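The Yellow Lid

By Lacey Sowerby

I'd been at Nuttall for 4 months when I lost the Pornis key, and I knew exactly where it had gone. I'd had it in my hand with my lunch rubbish, walking down the hall and telling Asow on the phone that yes, the invoice was coming, all 600 dollars of it. Then I had no lunch rubbish and no key.

So back I went to the bin with the yellow lid.
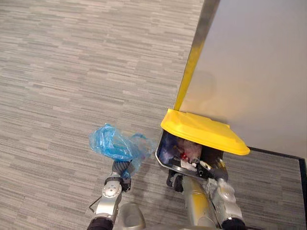

The bin against the wall, lid partly open.

I don't know if you've ever gone through an office bin in your good cardigan, but you find out a lot about your colleagues! Someone was eating lollies on the sly. Someone had written "Dear Mr Novetti, I have always" on a bit of paper and given up there (always what, mate?). I read it twice, put it in my pocket like a proper thief and kept digging.

Mum used to say I'd lose my own head if it wasn't the colour of a carrot. I thought about her a fair bit down on that carpet, all those long grey dashes all running the same way in front of my eyes – light, mid, charcoal, light again. You could drop a key on a floor like that and not see it until February.

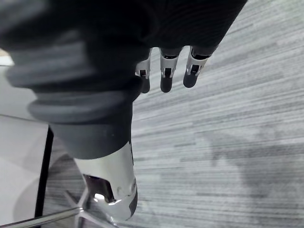
Three fingers, pointing down.

I sat back on my heels and had a good look along the skirting instead. No key. I checked my cardigan pocket, where the letter was, and felt something cold and flat behind it.

I rang Asow back and said the invoice might be a bit late. Then I went looking for a pen, to see if I could finish that letter.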